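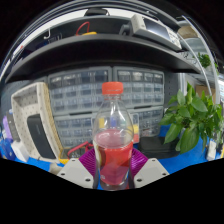 Thongchai Sangkhawat wrote to me that the Cunari is the only notebook he has ever filled to the last page, and that he would like the next one to have a ribbon, please, because he is tired of using bus tickets. Well, the new ones have a ribbon! Dark green, glued in at the spine and long enough to tie a knot in.

The Cunari Poet's Notebook (second printing)

I started making these for myself. I write poems slowly and cross most of them out, and I wanted a book with room for the crossing out. Ordinary exercise books have the lines too close together, and the lovely leather ones you get given at Christmas frighten me so much that I never put a word in them. So the Cunari is meant to be a bit plain. It has a grey card cover with the name stamped small on the back, sewn pages that lie flat when you open it, and cream paper that takes fountain pen on both sides (I've tried five inks and only one came through, a cheap violet one I bought at a station).

There are 146 pages. Left-hand pages are blank and right-hand pages are ruled with a wide margin down the outside, which is where I put the word I should have used. The last few pages have a simple table for keeping track of which poem has gone to which magazine and when it came back. Mine come back a lot, so I made the table a long one.

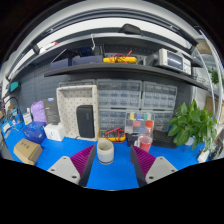
The paper comes from Podel, same as the first printing, but I've gone up one weight. It makes the book a shade thicker and it no longer curls in a coat pocket. Sewing is done by Cisten, who also bind my pamphlets and who talked me out of staples – I'm very glad they did. If you have a first printing copy and pages have come away near the middle, that was the old glue, so write to me and I'll send you a new one. You needn't post the old one back. It's got your poems in it!

A few people have asked if there's a bigger size. There was nearly one in July. I had a dummy made up and carried it round for a fortnight, and I wrote worse in it, great baggy lines that went on and on for the sake of reaching the margin. Perhaps that's just me. If enough of you want it I'll think again.

The other question is whether you can use it for prose. Of course you can. A friend wrote the whole first draft of a short novel in three of them and only complained about the blank pages, which she used for shopping lists.
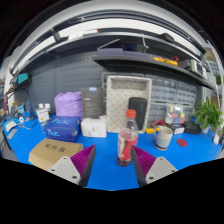
I've also put together a set with the Ríos pencil, a soft dark one with no rubber on the end. It smudges a little if you're left-handed, so do bear that in mind. The set comes tied with string and I'll write a name inside the cover if you tell me whose, spelt out clearly, as I got two wrong last time and felt awful.

What you need to know for ordering:

Notebook on its own, item 466
Notebook with Ríos pencil, item 39
Cover: grey card only (the blue has all gone)
Ribbon: dark green
Ruling: wide, right-hand pages

We printed 3000 this time, so there's no need to rush. Orders go out twice a week, wrapped in brown paper with a bit of card behind to keep the corners square. Shops can have them by the box, and I'm happy to post a single copy first so you can scribble in it.

Refills aren't possible as it's a sewn book. I do get asked.

Page last changed 13 October 2002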